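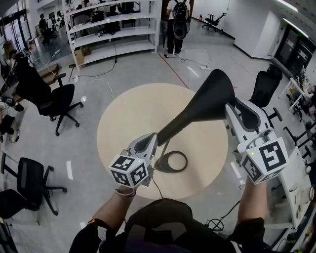

A desk lamp with a cone shade is one of those things you stop noticing until the light lands everywhere except on your page. Ours at the Tusia reading room had been pointing at the wall since April, and I finally sat down and sorted it out (it took me far longer to find a free table than to do the job!).

## Before you start

Unplug the lamp and let the bulb go completely cold. Put it on a table with plenty of elbow room, and roll the chairs back a little so you can walk all the way around.

## Setting the shade

1. Stand the ring base flat and lay the cord out behind it, with no loops underneath.
2. Hold the lamp near the narrow end of the shade with one hand. Please don't lift it by the rim, as tempting as that is.
3. With your other hand on the wide end, ease the shade to the angle you want. Go slowly, and stop if it feels stiff.
4. Let go and wait two minutes. If the shade sinks, snug up the joint and try again.
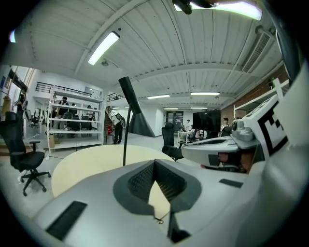
*The cone shade on its thin pole, flaring off to one side.*

Now sit down in the chair you really use, plug in, and see where the light falls. I like mine just past the top of a notebook, but you may well want it closer, and it's no trouble at all to go back to step 2 and nudge it again.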